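Home Workshops Sound Walks Guides Contact

Filed under: Guides / Making Sound Work Outdoors

How to Record and Cut a Listening Piece for a Public Courtyard

I get letters every spring from people who have been offered a courtyard or a stairwell for a weekend and want to fill it with sound, and I love those letters, because it's the kind of work I started with myself (a rather damp passage behind the old Lokness mill, with two speakers and a borrowed ladder). So let me take you through it the way I do it now.

Go and sit in the place before you record anything. Bring a thermos and stay for over 70 minutes if you can, once in the morning and once toward evening. Write down what you hear and where it comes from. A courtyard already has a piece playing in it, with pigeons and extractor fans and somebody's radio, and yours will have to share the bench with it.

Then collect your material. For Risex, the piece I made with Houda Bensaid, we ended up with 19 recordings and used seven of them, and I still think one of the seven should have gone! Record longer than feels comfortable. Say the place out loud at the start of each take, so that you aren't guessing a month later which gate is squeaking.

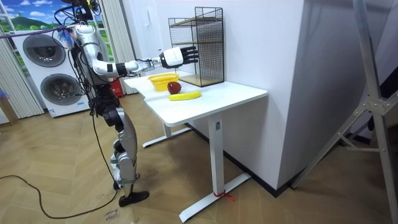
A humanoid robot reaching out over a white desk.

Now the cutting. Lay your longest, quietest recording down first and let it run the full length of the loop. Put the other sounds on top one at a time, and leave gaps between them, bigger gaps than you'd ever allow on headphones. Walls smear everything together. Birutė Kuusk taught me to roll off the low end before I even begin, and I've done it that way ever since, with a gentle slope under 70 Hz.

Place the speakers low, facing a wall, and walk the whole courtyard while the loop plays. Stand where people will stand, and also where they won't, by the bins and under the arch. Mark the dull spots with chalk. Turn everything down until you think it's too quiet, then go have lunch and come back and listen again.

Last of all, visit the neighbors with a note saying when the sound starts and stops, and put your phone number on it. We finish at 7 in the evening, and on Sunday we start after lunch. One lady at Lokness rang me on the first day to ask if the bells could be a touch louder, so I went over and moved the left speaker out from behind the drainpipe.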